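Zilance Bedding — Frequently Asked Questions

Fitted sheets, flat sheets and mattress protectors
Last updated 15 April 2018

Sizing

How do I know which fitted sheet will fit my mattress?

Measure the mattress itself, without the bedding on it. You need the width, the length and the depth. Take the depth at the side seam, from the bottom edge to the top edge, and add any topper you leave on the bed. Compare the three figures with the size chart on the product page. Old mattresses can sag in the middle, so do not measure depth there.

My mattress is between two sizes. Which should I order?

Order the larger one. A sheet that is a little too big can be tucked under. A sheet that is too small will pull off at the corners and wear out along the elastic.

How deep are the corners?

Our standard fitted sheets have 10-inch pockets. The Burham range is cut deeper and is the one to choose if you use a thick topper. Pocket depth is printed on the care label next to the size.

Do you make sheets for cribs, campers or boats?

We make crib sheets. We do not make cut-corner or V-berth sheets at present. Customers have had good results buying a flat sheet one size up and having it altered locally, but altered items cannot be returned.

Colors

Will the color match what I see on my screen?

It should be close, but screens vary and so does room light. If you are matching paint or curtains, order a fabric swatch first. Swatches are free, and we send up to three per household.

Which colors are always in stock?

White, stone, sage and slate are made all year. Other colors are made in one run each February and are sold until they are gone. 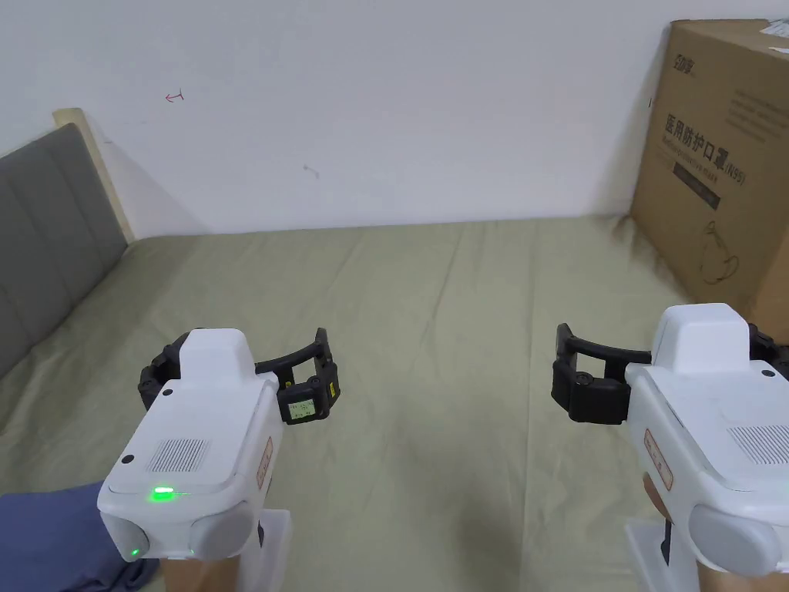
Greens are the colors we get the most mail about, mainly from people adding to a set they bought a few years ago. Dye lots differ slightly from one run to the next, and greens show it more than grays do. A pale sage green, like the one on the bed here, can lean toward gray under a cool bulb and toward yellow in afternoon sun. If you want a fitted sheet, a flat sheet and pillowcases that match closely, buy them in one order and put a note in the comments box. The warehouse will pull them from the same lot where it can.

Do dark colors bleed?

They can in the first two washes. Wash them alone in cold water both times. After that they can go in with other darks.

Washing and drying

What temperature should I use?

Warm for cotton, cold for linen and for anything with elastic you want to last. Hot water will not ruin a cotton sheet, but it shortens the life of the elastic and fades color faster.

Can I use bleach?

Only on plain white cotton, and only oxygen bleach. Chlorine bleach weakens the fibers and can turn the elastic casing yellow.

Why does everything end up inside the fitted sheet in the dryer?

The elastic pulls the edges in and makes a bag. Stop the dryer halfway, shake the sheet out and start it again. Drying fitted sheets separately from small items also helps.

How much will the sheets shrink?

Cotton sheets shrink a little in the first wash, mostly in length. The sizes on our chart allow for this. Linen arrives prewashed.

Wrinkles and fit on the bed

How do I get creases out without ironing?

Take the sheet out of the dryer while it is slightly damp and put it straight on the bed. Start with a corner at the head, then do the opposite corner at the foot, then the other two. Smooth the top with your forearm from the center outward. Light creases usually relax overnight.

My bed is against a wall. Is there an easier way to change it?

Pull the bed out by the width of your leg if the floor allows it. If it does not, fit the two wall-side corners first while kneeling on the mattress, then get off and do the near side. Excess fabric tends to bunch next to a headboard — lift the mattress corner and pull the slack underneath instead of pushing it down from above.

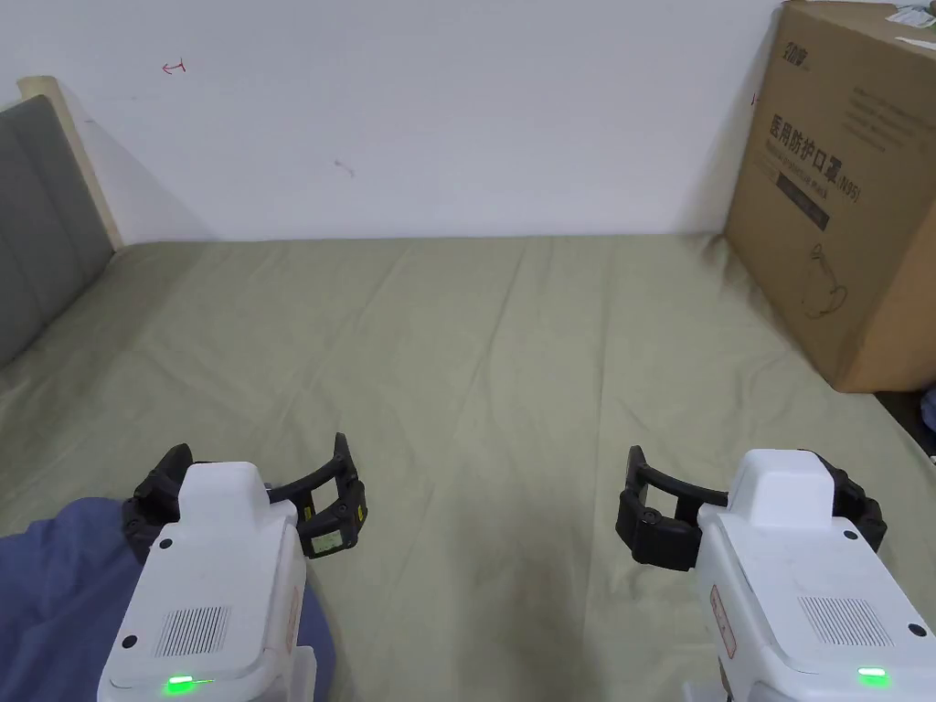
Orders and returns

Where do you ship from?

Orders ship from our warehouse in Demurham. Most leave within two working days. Crib sheets come from our partner Ekström and may arrive in a separate package.

Can I return a sheet after washing it?

No, unless it has a fault. Unwashed sheets can be returned within 101 days. Put them back in the cloth bag if you still have it. You do not need the outer carton.

What counts as a fault?

Open seams, failed elastic, holes, stains present on arrival, or a size that does not match the label. Pilling within the first year is looked at case by case. Please send a photo of the fault and one of the care label.

Who do I contact about a trade or hotel order?

Wim Hermans handles all orders of ten sets or more. Use the trade form and give sizes, quantities and the date you need them. Item code 491 is the trade version of our white cotton set and is not sold on the main site.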